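Catrin Trevor buys equipment for Brosemard, which packs housewares, and she had nine minutes for me before a Thursday call. So, quickly.

First thing she brought up was fingers. "Everyone budgets for the arm. Then you find out the arm is the easy line." Her plan has 33 percent of the money going to grippers, spares and cables. Viklund quoted her less. She didnt believe it.

Lids and ring handles are why. Glossy, round, awkward. "I want to see it on our worst stuff before I sign."

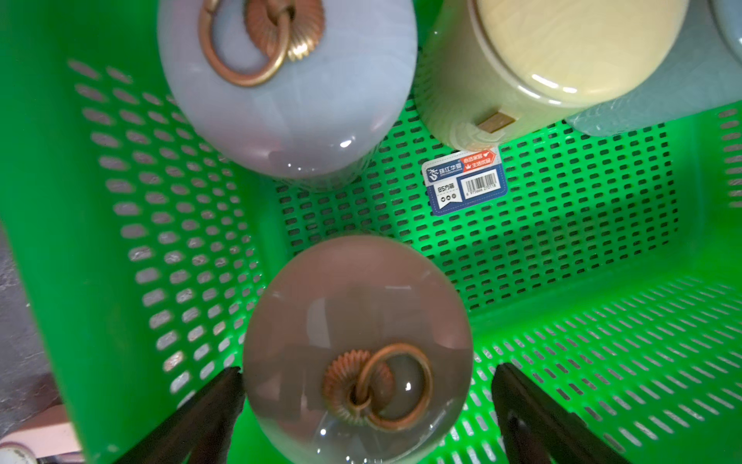 Two fingers, one round jar, green basket.

Trials are at Zaststead, six weeks, August start. Rental, not purchase. Kristof Leemans on the floor wanted to buy outright, she talked him down. "If the pads wear out in a month I want that to be thier bill."

What about baskets? Plastic, with holes, cheap. She has 100 on order and calls it the only number in the budget she trusts. Cameras at the wrist, yes. Spare cables, "double whatever they tell you."

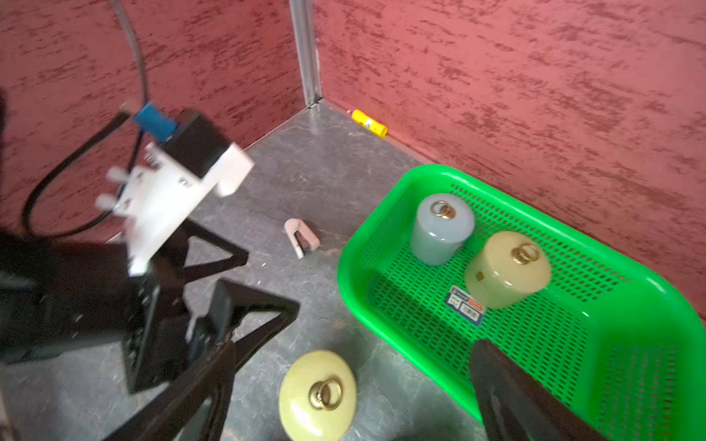
What should a small shop pay for first?
A paid trial with your own parts, then spare fingers, then the arm.

Then her phone went. Urnell, about the service contract. She waved and took it in the hall.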